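手持ちグリッパー「Drulmont」再検証 参加者募集のお知らせ

株式会社Vidov Leretdenプロジェクト
掲載日 2023年11月4日

食器をつかんで、持ち上げて、置く。毎日台所でなさっているその動作を、手持ち式のグリッパーを使ってやってみてくださる方を募集しています。ロボットに詳しい必要はまったくありません。むしろ、ふだんお皿を洗ったり並べたりしている方にこそ来ていただきたいと思っています。

今回の募集には少し長い前置きがあります。夏に起きた不具合のことを先にお話ししておかないと、応募してくださる方に失礼になると考えたからです。お急ぎの方は「募集の内容」まで飛ばしていただいてかまいませんが、できればお茶でも飲みながら、ゆっくりお読みいただけるとうれしいです。

8月に起きたこと

Leretdenは、家庭の食卓まわりの片付けをロボットに覚えてもらうためのプロジェクトです。人がDrulmontという手持ちのグリッパーを握り、実際に器やトレイを動かして、その動きを記録します。記録がたまったら、同じ形の指をつけたロボットアームに学習させる、という流れで進めてきました。

8月のことです。Kabbajの作業室で、アームに深めの器を立てかけ直させる試験をしていたところ、指が縁をつかんだまま開かなくなりました。制御画面では「開いた」と表示されているのに、指は閉じたままです。アームは次の動作に移ろうとして腕を引き、器は途中で指から抜けて床に落ち、割れました。かけらが飛んだ範囲は思ったより広く、そばで見ていた担当者の靴のところまで届いていました。けがはありませんでしたが、それは当日の立ち位置がたまたまよかったからで、私たちの備えがよかったからではありません。

その後、記録をさかのぼって調べました。すると、手持ちのDrulmontのほうでも似たことが起きていたのです。参加者の方が「ちょっと離れにくいですね」とおっしゃって、反対の手で指を広げてくださっていた。記録用紙の備考欄に、そういう書き込みがいくつも残っていました。私たちはそれを使い心地についてのご感想として読んでいて、不具合の知らせとしては読んでいませんでした。あのとき手を止めていれば、と今でも思います。書き留めてくださったみなさんには、この場を借りてお詫びとお礼を申し上げます。

わかった原因と、まだわからないこと

指の開き具合を測るセンサーは、持ち手の中のレバーの位置を見ていて、指先そのものを見ていませんでした。レバーが戻れば「開いた」と判断します。ところが、つるつるした縁を斜めにはさんだとき、指のつけ根のリンクに横向きの力がかかって、レバーだけが先に戻ることがある。ここまでは分解と再現試験で確かめました。

対策として、指のつけ根にもセンサーを足し、レバー側の値と食い違ったら警告音が鳴るようにしました。リンクの部品も作り直しています。アームのほうは、食い違いが出たら動作を止め、人が確認するまで次に進まない設定に変えました。

わからないのは、いろいろな方の手で使ったときにどうなるか、です。社内の者はもうDrulmontの癖を体で覚えてしまっていて、知らず知らずのうちに引っかかりにくい角度からつかんでしまいます。握力も、利き手も、器への近づき方も違う方々に使っていただかないと、作り直した部品が本当に大丈夫なのか判断できません。新しい手持ち機で600回分のつかみ動作を集め、警告の出方をひとつひとつ見直すことにしました。この見直しが終わるまで、アームに器を持たせる試験はお休みにしています。

募集の内容

お願いすること
Drulmontを片手で持ち、テーブルの上の器や布のマットなどをつかんだり、傾けたり、別の場所に置いたりしていただきます。どうつかむかの指定は、ほとんどありません。ご自宅でなさるときのやり方でどうぞ。きれいに成功させようとがんばらなくて大丈夫です。つかみそこねた動きも、途中であきらめた動きも、どれも大事な記録になります。

場所
Kabbaj内のVidov作業室です。建物の入口までお迎えにあがります。段差のないご案内もできますので、必要な方は応募のときにお知らせください。

時間
1回の参加は2時間です。はじめの説明と練習、途中の休憩もこの中に入っています。お疲れになったら、予定の休憩を待たずにいつでもお休みください。

参加できる回数
おひとり3回までです。同じ方に日をあけて来ていただくと、慣れによる変化も見られますので、続けてのご参加は歓迎します。もちろん一度きりでもかまいません。

謝礼
1回につき2,800円をお支払いします。途中でおやめになった場合も全額お渡しします。ご気分がすぐれない、なんとなく怖い、帰りの電車が気になる、どんな理由でも、あるいは理由をおっしゃらなくても、扱いは変わりません。交通費は別にお支払いします。

こんな方をお待ちしています

成人の方で、片手で軽い道具を持つ作業に差し支えのない方。左利きの方は、これまでの記録にとても少ないので、ぜひお願いします。手の小さい方、手の大きい方、爪を長くしている方も歓迎です。飲食店や給食の現場で働いていた方がいらしたら、器の扱いについてお話も伺いたいと思っています（以前の記録会でも、ベテランの方の手つきに担当者がすっかり見入ってしまい、説明を忘れたことがありました）。

手首や指を治療中の方は、治ってからのご参加をお願いいたします。また、8月より前の記録会に来てくださった方も、もちろんご応募いただけます。前の機械の引っかかりを知っている方の「今度は違う」「まだ同じだ」というひと言は、私たちにとって何よりありがたいものです。

当日の安全について

作業室のアームは、参加者の方がいらっしゃる間は電源を切り、動かしません。みなさんが触れるのは手持ちのDrulmontだけです。

Drulmontの指の間には、ご自分の指を入れないでください。夏までは、離れにくいときに反対の手で広げてくださる方がいらして、私たちもそれをお止めしていませんでした。今回からは、離れなくなったら、そのままテーブルの上に静かに下ろして「止まりました」と声をかけてください。担当者が持ち手の解除つまみを使って外します。せっかくの記録が途切れてしまう、などと気になさる必要はありません。止まったという記録がほしくてお招きしているのですから、遠慮なく大きな声でどうぞ。

警告音は、少し甲高い音です。最初の練習のときにわざと鳴らして、どんな音か聞いていただきます。大きな音が苦手な方には、音のかわりに光でお知らせする設定もあります。

保護眼鏡と手袋はこちらで用意します。ご自分の眼鏡の上からかけられる形のものもあります。足元はつま先の覆われた靴でお越しください。サンダルの方には室内用の靴をお貸ししますが、サイズがそろっていないことがあります。

万一器が割れたときは、拾おうとなさらず、その場で立ち止まってください。掃除は担当者がします。弁償をお願いすることもありません。

記録の取り扱い

Drulmontについたカメラで、手元と器のまわりを撮影します。お顔が映らないように角度を調整していますが、前かがみになったときなどに映り込むことがありますので、その部分は保存前に取り除きます。部屋の音も録音されますが、使うのは警告音の確認だけで、会話の部分は消去します。

アクセサリーや腕時計など、個人がわかりそうなものは外していただくか、手袋の中に入れていただくようお願いしています。指輪が抜けない方は、そのままで大丈夫です。

記録は、グリッパーの不具合の調査と、Leretdenでのロボットの学習に使います。調査には使ってよいけれど学習には使ってほしくない、という方は、同意書にそのための欄がありますので、そちらに印をつけてください。謝礼は同じです。あとからお気持ちが変わったときも、ご連絡をいただければ対応します。

よくいただくお問い合わせ

付き添いの人と一緒に行ってもよいか、というお尋ねをよくいただきます。どうぞご一緒に。待合の椅子とお茶をご用意しています。ただ、作業テーブルのそばには、参加者の方と担当者だけが入る決まりです。

自宅の器を持ってきたい、というお申し出もありがたいのですが、割れてしまう可能性がありますので、今回はこちらの器だけを使います。かわりに、お宅でよくお使いの器の形や、洗っていて滑りやすいと感じる器のことを教えてください。次に用意する器を選ぶときの参考にします。

不具合のあった機械と聞いて心配だ、という方もいらっしゃると思います。当然のことです。事前に見学だけなさって、それから決めていただくこともできます。見学だけで終わりになっても、こちらからあとで催促するようなことはいたしません。

応募のしかた

このページの応募フォームから、お名前、ご連絡先、利き手、ご都合のよい時間帯をお送りください。入力がうまくいかないときは、Kabbajの受付で紙の申込用紙をお渡ししています。折り返し担当者からご連絡し、日程を決めたあと、同意書の写しと道順のご案内をお送りします。同意書は少し長いのですが、当日いっしょに読み合わせをしますので、わからないところはそのままにしてお持ちください。

目標の回数に達したところで受付を終わり、このページでお知らせします。調査の結果は、よい結果でもそうでない結果でも、参加してくださったみなさんにまとめてお送りする予定です。
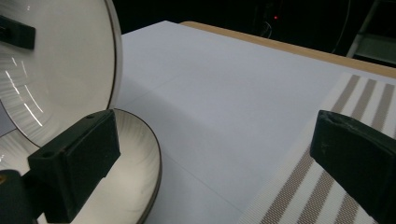 羽根川 志帆
株式会社Vidov Leretdenプロジェクト 参加者窓口・安全担当

最後まで読んでくださって、ありがとうございます。つるりとした器の縁をつかむのは、人の手なら何でもないことなのに、黒い二本の指にはなかなかの難題です。応募するかどうかまだ迷っている、という段階のご質問も喜んでお受けしますので、フォームの「その他」の欄にお書きください。お返事は私が書いています。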